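Work Diary
Posted in June by the author of this blog
14 comments | 3 shares

6:40 a.m., coffee number one. My hands don't hurt this morning, and that's why I'm starting there. If you've read this diary for a while you know I spent years on the sorting line at Clukine, mostly household goods (sponges, brushes, little bottles of dish stuff, the things you throw in your cart on the way to something else), and that by the end of a shift I couldn't open a jar. I used to keep a bag of frozen peas at work with my initials on it. I took it home last week. We ate the peas.

So now I'm on the arms. I still can't say that with a straight face. My badge says "cell operator" and my mother tells people I'm in computers. Mostly what I do is set things out, watch, step in, and write down what went wrong and in what words. We moved over to the big room with the ducts for it, and I like that room. It has a clock I can see without turning around, which the old line never had!

Anyway, yesterday was toothbrush day. You'd think a toothbrush would be the easy one. It's light, it's straight (ish), everybody on earth knows how to pick one up. But put one in a see-through bin lying across another one, with sponges standing behind, and it becomes a whole conversation. 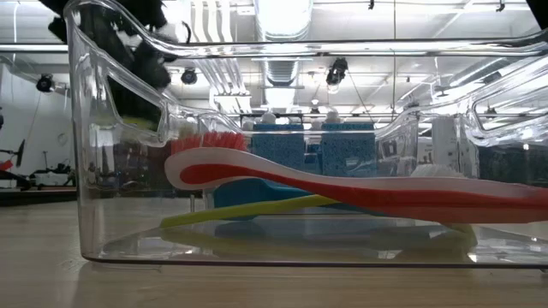
I must have said "a little lower" out loud to a machine more times than I've said it to any person in my life. And it can't hear me! I know it can't hear me. My cell partner does it too, except she's politer and says please.

What I keep chewing on is how much of the old job I never knew I was doing. On the line I'd grab a brush without looking, flip it so the handle faced the right way, and toss it, and if you'd asked me how, I'd have said "I dunno, with my hand?" Now it's my job to have an answer. Which part do you hold? What do you do if the thing underneath comes along for the ride? I filled 11 pages of my notebook in the first few days and some of it is so dumb. One line just says "sponges are grabby." I stand by it.

The clear bins are my nemesis, by the way. We got them from Ollance, the same supplier as the old totes, and on a bright afternoon I can barely see the edges myself, so I can't be too hard on anybody else. I put in a request for more of the teal ones. Still waiting.

Lunch was leftover chili at my desk, then back for the afternoon setup. Bottles go in the far bin, blue blocks in the middle, brushes up close. I've got the layout taped inside my locker, and by now I could do it asleep. I also straighten the plant every time I walk past, whether it needs it or not.

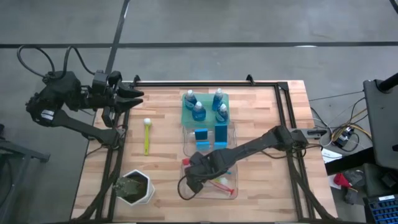
Photo: Montoya cell, afternoon setup. Credit: the author

Montoya is what we call that station, after the street the old building was on. The one next door is Flirkum, and no, I don't know where that name came from. It was on the whiteboard when we got here and now it's on the official forms.

OK, so the part I've been putting off. There was a meeting about the line. The short version is that the night sorting crew is going from two teams to one at the end of the summer, and people can apply to come over to our side or take a spot in receiving. It was put nicely. There were muffins. I sat there in my clean shirt feeling like the person who got the last seat on the bus, and a couple of folks I worked beside for years didn't quite look at me on the way out.

I don't have a neat feeling about it. I'd never wish that line on anybody's wrists. But it was also where we talked. Eight hours elbow to elbow, you hear about everybody's divorce and everybody's truck. In the new room there are 3 of us on a shift, and we're spread out, and when it's going well there are long stretches where I don't say one word to a human being. I miss the noise, which I'd have laughed at a year ago. I miss being good at something fast, too. The old me could clear roughly 500 pieces before first break and feel it in a proud kind of way. The new me has a good day when I can go home and say we figured out a bottle.

And the pay is better, I should say that. Not wildly, but I noticed it at the grocery store.

I did ask at the meeting whether the people coming over would get real training or just a binder, since I got a binder. It was 223 pages and the useful part was the page on where the stop button is. I was told they're "looking at it," so I've decided to write up my own notes in plain words and leave copies in the break room. First page: stop button. Second page: sponges are grabby.

We finished the day on bottles, which I'd call my favorite. They're small and they stand up by themselves, bless them, and I get to work on how close is too close when both arms want to be over the same tray.
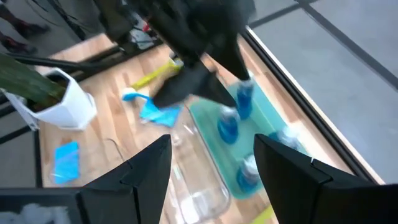
Things to do tomorrow

Ask about the teal bins again, nicely.

Type up the notebook, at least the parts I can read.

Bring real food so I can eat in the old break room with the line crew. I used to be there every day and I've let it slide, and I think that's on me more than on them.

Buy peas.

Want new entries in your inbox? Enter your email to subscribe. You can unsubscribe at any time.

This site uses cookies to remember your settings. Accept | Manage preferences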